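"Die Motoren sind der billigste Teil"

Er möchte seinen Namen nicht lesen, das war die Bedingung. Seit elf Monaten baut er in der Gemeinschaftswerkstatt in Irnville an einem Handgreifer, Projektname Bridero. Das Gehäuse wird gedruckt, die Auswertung läuft über aufgeklebte Marker. Im Netz liest sich so etwas wie ein Wochenendprojekt. Ich habe ihn gefragt, ob es eines ist.

"Nein", sagt er. "Wer das schreibt, hat die Teile schon im Schrank liegen." 500 Euro hatte er sich als Grenze gesetzt. 293 davon waren weg, bevor sich überhaupt etwas schließen ließ, das meiste für Fehldrucke und eine Platine, die er zweimal bestellt hat. "Die erste habe ich verpolt. Das steht in keiner Anleitung, dass man so blöd sein kann."

Der Bauplan stammt von Vasić, einer Sammlung offener Konstruktionsdateien, die in der Werkstatt fast jeder benutzt. Offen heißt allerdings nicht vollständig. Zwei Maße fehlten, eine Schraubenlänge war falsch angegeben. Auf seine Nachfrage kam bis heute keine Antwort. 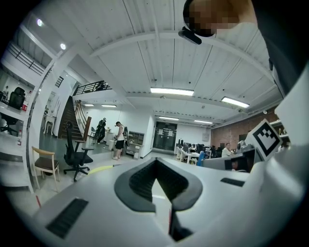

Am meisten Ärger machen die Backen. Acht Versionen hat er gedruckt, mal zu weich, mal rutschig. Mit der jetzigen hält der Greifer einen Becher - meistens. Bei flachen Dingen, einer Karte etwa, ist Schluss. "Da nehme ich die Finger. Die sind auch schneller."

Und die Software? Er benutzt Astar, kostenlos, mit einem Forum, in dem viel gelobt und wenig erklärt wird. Die Marker würden gut erkannt, solange das Licht stimmt. Am Abend springe die Position. Ob das an der Beleuchtung liegt oder an seiner Kalibrierung, weiß er nicht. Ich habe den Eindruck, dass er es auch nicht mehr unbedingt wissen will.

Wozu also das Ganze? Er überlegt ziemlich lange. Irgendwann solle ein Arm nachmachen, was er mit der Hand vormacht, die Spülmaschine ausräumen zum Beispiel. Einen Arm hat er noch nicht. Ich rechne ihm vor, was der kosten dürfte, und er winkt ab. "Meine Teller räume ich vorerst selbst ein und aus."

Im Januar will er die neunte Backe drucken, diesmal aus anderem Material.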